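Battery Drain of Face Unlock and Fingerprint Unlock on a Mid-Range Phone
Student project report, Mobile Devices course
15 Oct 2024

Summary
This report compares the battery cost of two unlock methods on the Flavis handset made by Dravar. Both methods were triggered by a script, and the charge used was read from the phone's own fuel gauge. 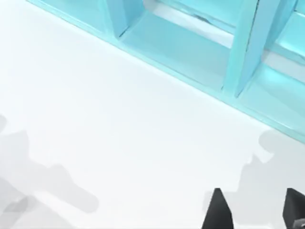
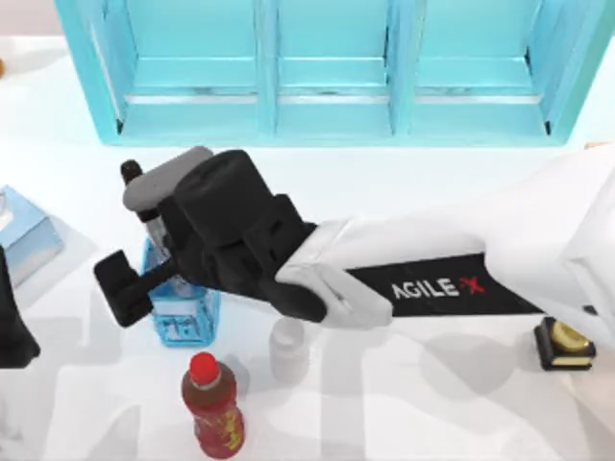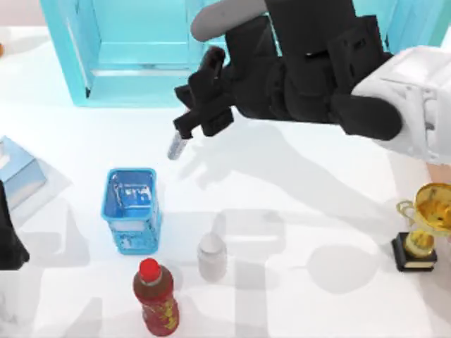
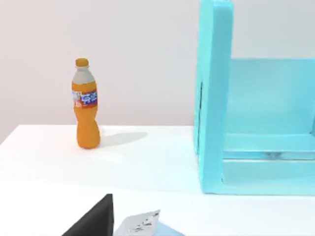
Background
Phone makers list unlock speed in their spec sheets but rarely list the energy used per unlock. The camera has to start for face unlock, while the fingerprint sensor stays in a low-power state until touched. Preview brightness was expected to matter as well, so the screen showed a fixed still picture during every run. A mostly white picture keeps an OLED panel near its upper power range, and a dark one does not. The same white still was used for both methods.

Method
Each run consisted of 2000 unlocks, with 5 seconds between them. Four runs were done per method. Wi-Fi and mobile data were off, and brightness was fixed at the middle setting. Logging was done with Ojo, a small command-line tool, and the logs were cleaned in Grulleo before averaging.

Results
Face unlock used more charge than fingerprint unlock in all runs. The difference per run was 11 mAh on average. Run 3 of the face unlock set was repeated after a system update started in the background – the first log was discarded.

Limits
Only one handset was tested. The fuel gauge reports in whole mAh, and its error was not measured. Failed unlocks were not logged separately.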